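**Workshop tips: comparing gripper pads for knitwear**

Members testing grippers at the Jastville workshop are asked to begin with a heavy knitted item. Thin cloth tells you little about a pad.
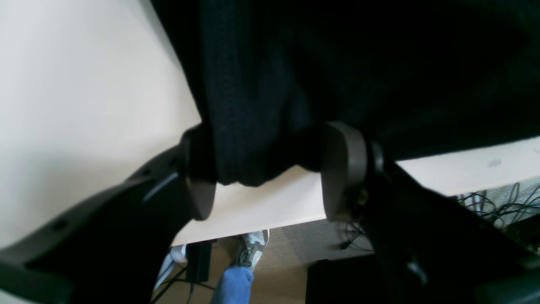
*Reading time: 2 minutes*

With rounded pads, take the knit from both sides and let a fold bulge below them. Keep the same garment for each pair of fingers, and hold every grip for 37 seconds before lowering. Note the pad, the closing force and any slip on the sheet kept by Renu Malhotra.

Brush lint from the pads after 5 grips.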